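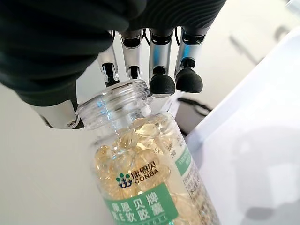
Lesezeit: 2 Minuten

Medikamentenwagen

Ein Medikamentenwagen (auch Stationswagen) ist ein fahrbares Schubladenmöbel zur Lagerung und Bereitstellung von Arzneimitteln und Verbrauchsmaterial in Kliniken und Pflegeeinrichtungen. Aufbewahrt werden darin Blister, Faltschachteln und Schraubdosen, etwa mit Weichkapseln.

Aufbau

Der Korpus trägt eine Arbeitsplatte mit gerundeten Kanten. Darunter liegen die Schubladen, flache oben, höhere unten. Farbig abgesetzte Blenden, häufig in Hellblau, erleichtern die Zuordnung zu einer Station. Verschlossen wird über ein Zylinderschloss mit Schlüssel oder über eine Zentralverriegelung. 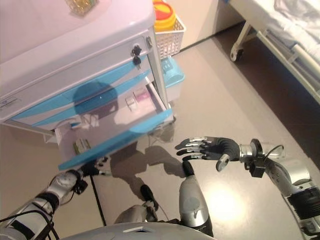
Vollauszüge machen auch den hinteren Teil des Fachs zugänglich. Kleinpackungen verrutschen auf glatten Böden leicht — Abhilfe schaffen Einsätze oder Trennstege. Die Baureihe Ladier des Herstellers Skasine ist je Schublade mit 20 kg belastbar und bietet 9 Rastpositionen für Trennstege.

Bestückung

Dosen werden stehend gelagert, Etikett nach vorn. Anbrüche erhalten ein Öffnungsdatum und kommen in ein eigenes Fach.

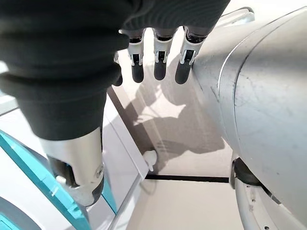
Vor dem Verfahren sind alle Auszüge zu schließen, da sich der Schwerpunkt sonst nach vorn verlagert.

Literatur

S. Salehi, P. Zamani: Schubladensysteme im Stationsbetrieb. Ornbridge, 194 S.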